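Ruvmont Extending Dining Table, one year on

Posted September 16, 2019 by Tien-fu Yip

I promised a few of you I'd come back and write about the Ruvmont once we'd lived with it properly, and since the first lot of comments were mostly along the lines of "yes, but what does it look like after the kids have been at it", I thought a full year was a fair wait. So put the kettle on, because I do tend to go on a bit about furniture.

A bit of background for anyone new. Our old table was a round pine thing that my aunt gave us when we moved in, and I loved it dearly, but it sat four at a squeeze and one of those four always had a leg between their knees. When my parents started coming over for Sunday lunch we were eating in shifts. I had 2,000 dollars put aside and a very firm idea that I wanted real timber, something long, and no glass anywhere near it.

We looked at three. The Benen was gorgeous, pale and very slim, but it wobbled in the showroom and the fellow there kept telling me it wouldn't wobble at home, which did not fill me with confidence. The Amin was solid as a church and had a lovely rounded edge, but it came in one length only and would have blocked the back door. The Ruvmont was the plain one of the bunch. I'll admit I walked past it twice! Then my husband sat down at it and didn't want to get up again, and that was more or less that.

Delivery cost extra and took longer than they said. It arrived in August, in 2 very heavy boxes, and the driver was kind enough to bring them down the side path (please check this when you order, as the standard service is kerb only). Putting it together took the pair of us most of an afternoon. The instructions are all drawings and no words, and the drawing for the centre rail is upside down compared with every other drawing on the page, so we built that bit, unbuilt it and built it again. Everything lined up in the end. The bolts are decent and the Allen key they give you is a good long one, so you don't skin your knuckles.

Now, the height. I asked for a closed width of 914 mm and was worried it might be too wide to pass the gravy across, but it's just right — room for a row of dishes down the middle and everyone still has space for their elbows. The legs sit right at the corners, so you can tuck chairs in anywhere along the side. My only grumble is that the top is a smidge high for my mum, who is tiny, and she has taken to bringing her own cushion. 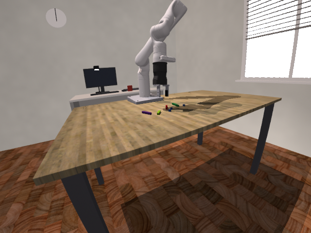
Long wooden table on a reddish-brown patterned wood floor, with pale grey and beige-grey walls.

On the subject of walls and floors, I fretted for weeks over whether warm timber on warm timber would be too much of a good thing. A friend who did a colour course told me to let the walls be the quiet part, and I think that's sensible advice. We went with a soft grey in the end and the whole room calmed down. If your floor has a lot going on in it, I'd skip the patterned rug as well. We bought one, lived with it for a fortnight and gave it to my sister.

As for wear and tear, the finish is an oil, so it needs looking after. I use the Ameo balm, a little on a soft cloth every couple of months, left overnight and buffed in the morning. It smells faintly of oranges and a tin lasts ages. Water rings come out if you get to them the same day. Texta does not come out at all, as we learned from a very detailed drawing of a horse, and I've decided I'm fond of it. There's a dent near one end from a dropped casserole lid. A damp tea towel and a warm iron brought it up a fair way, though I can still find it with my thumb.

The extension leaf is the weak spot. It slides out beautifully but going back it catches on the left runner, and you need a second person to give it a nudge from underneath. I rang the shop and they posted out a new runner free of charge, which I thought was very decent of them. It's better now, though still not something I'd do on my own with guests at the door. The leaf is also a shade lighter than the rest, having spent most of its life in the dark.

Would I buy it again? Yes, I would, though I'd wait for the winter sale, when I've since seen it go for 300 less. I'd give it four and a half stars, with the half star held back for that runner.

Next month I'll do the chairs, which is a longer and sadder story.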